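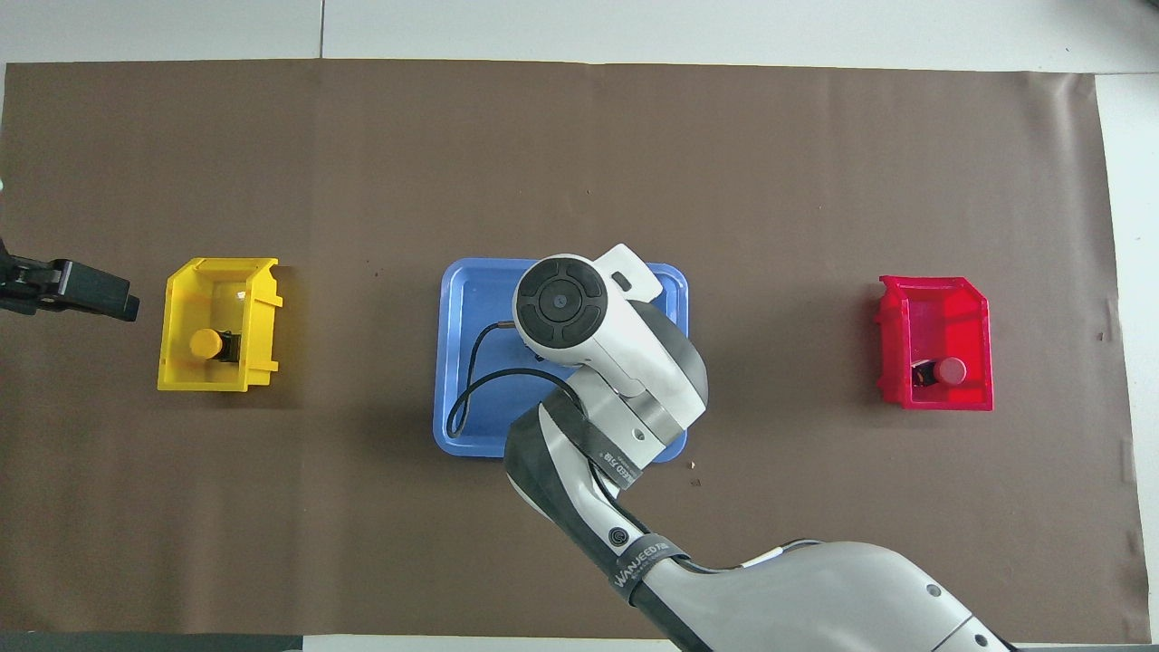

The Skavus sorting kit from Zimero is sold as a way to get a small two-arm setup doing useful bench work without writing much code. It comes as a box of fixtures, a license for the planning software and a set of ready-made tasks. The arms are not included, so you bring your own. I have had it running for nearly 17 weeks, mostly on small electrical parts, and this review covers the fixtures, the software and the support. The basic layout is simple: a yellow bin on the left, a red bin on the right and a blue tray between them, all on a sheet of brown paper. Most of the ready-made tasks start from some version of that.

What you pay for

The kit cost me $606 with the software license for one bench. Shipping was extra. Hedora sells something close to it for less, but their price leaves out the task library, and by the time I added it the two were near enough that I stopped comparing.

The box holds bins in several colors, trays, a roll of paper, a calibration card and a printed quick start. The paper is plain brown stock, and it curls along the cut edge. Tape it down at the corners. A replacement roll from any packing supplier works just as well, and I would buy that before ordering another one from Zimero.

Setup

The quick start says an hour. I needed most of an afternoon, and the slow part was calibration. The software wants both arms to touch a series of points on the card, and if one touch is off you start that arm again from the first point. There is no way to redo a single point. I sent that in as a request in March and got a polite reply, but it has not changed so far.

After that, things went faster. Bin positions are set by dragging colored shapes on a plan of the table. If a bin gets bumped later, you can drag its shape over to match without calibrating again.

How it does on real parts

I ran the two-color sort 57 times in a row with small capped parts, yellow caps to the yellow bin and red caps to the red bin. It missed twice. Both misses were parts lying on their side near the lip of a bin, where the fingers closed on plastic and the program stopped with an error. It stopped cleanly both times and picked up where it left off once I had moved the part.

The open fronts on the bins help a lot. A gripper can come in low from the front, which you can't do with a straight-walled box. The ribbed sides make the bins stiff enough that a light knock doesn't bend them.

Cables are a different story. The library has a task for lifting a coiled cable out of the tray by its connector end, and it is the weakest of the lot. With a thick cable it was fine. With a thin black one it often took hold of a loop when it should have gone for the tip, and then dragged the whole coil over the rim. Laying the tip well clear of the coil fixed most of it. If cables are your main job, I would wait for a later version or look at what Van Rooij offers. I haven't used theirs.

Software

Plain and a bit slow. It opens in a browser tab, and there are 19 tasks in the library, of which I use five. Editing a task means changing a list of steps, and the step names make sense. Undo only goes back one step – save copies often.

Logs are good. Every run is saved with the time, the step it stopped on and the reason in words you can read.

Support

Email only. Answers came the next working day and were written by someone who had clearly read my message. The manual is thinner than I would like on gripper settings, and I ended up finding the right closing force by trial.

Should you buy it

For sorting small rigid parts, yes. The fixtures are well made and the color sort is reliable enough to leave running while you work at the next bench. For soft or tangled things, not yet. I plan to renew the license when it runs out, mainly for the logs.

6 min read
Last updated: March
Contact | Copyright, all rights reserved | Back to top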